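Lidded bowl with handles, no mark, is it transfer printed or hand painted?

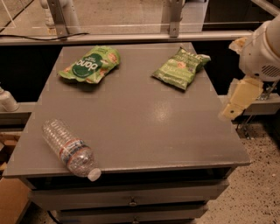 Posted by mollurside_kez
June 30, 2022

Hi all, hoping one of the pottery people can help. Cleared out my aunt's place in February and ended up with a lidded sugar bowl (I think sugar, could be a small tureen??). Cream coloured body, quite light for its size. Two twisted handles, little flower knob on the lid. Black picture of a ruined abbey on one side and a shepherd with a dog on the other. No mark underneath, just a scratched 4 and three tiny marks where the glaze is missing.

What I can't work out is if the abbey is printed or painted. My brother says painted because the colour is uneven. The bloke at the Hastance market says printed and offered me 20 bucks for it. Also there's a brown stain creeping along a hairline near one handle. Can I bleach it? Don't want to wreck it if it's any good. Cheers

Iddrisu Owusu

Printed, almost certainly. Get a magnifying glass, 10x if you've got one. A print off a copper plate is made of tiny lines and dots, and the shading is done by putting them closer together. Brush strokes pool at the ends and you'll see them vary in width. The uneven colour your brother noticed happens with prints too, the tissue didn't always go down flat. Look for a little crease or a doubled line, often near the edge of the picture.

Then run a fingernail over it, gently. If you can feel the black sitting on top, or it looks matt when you tilt it to a window, it went on over the glaze. If it's smooth and glassy it's under. Overglaze black wears, so check the high spots for rubbing.

The three little marks are from the stilts it stood on in the kiln. Normal, not damage. The scratched 4 could be a size or a workman's tally, I wouldn't read anything into it. Loads of this stuff was never marked so don't let anyone sell you a factory name on the strength of the handles alone.

DO NOT bleach it. Household bleach gets in under the glaze through the crack, leaves salts behind when it dries, and later on the glaze can start flaking off. I lost a nice Luik jug that way years ago. Well, not lost, but it sits with its back to the room now. Keep it dry, don't lift it by the handles, and if the stain really bothers you ask a ceramics conservator for a quote first.

skenomham_sue

my nan had one like this, hers was blue. soaked it in denture tablets and it came up lovely. worth a go? saw a pair go for 700 at the Skenomham sale but they had the stands with them and the lids matched

mollurside_kez

Thanks both. Found the loupe from dad's stamp stuff and yep, dots. Hundreds of the things, and a crease right thru the abbey tower. Can feel it with a nail as well so overglaze I guess. Won't be soaking it Sue but thankyou! No stand with mine unfortunatly. Does the lid fitting a bit loose mean it's a replacement?

Iddrisu Owusu

Not on its own. Lids shrank differently in the firing and plenty were a sloppy fit from new. Compare the glaze colour where it's thick, inside the rim of the bowl and inside the flange of the lid, in daylight. Same tint and same style of black banding, I'd be happy with it. If one is greenish and the other's blueish then probly a marriage.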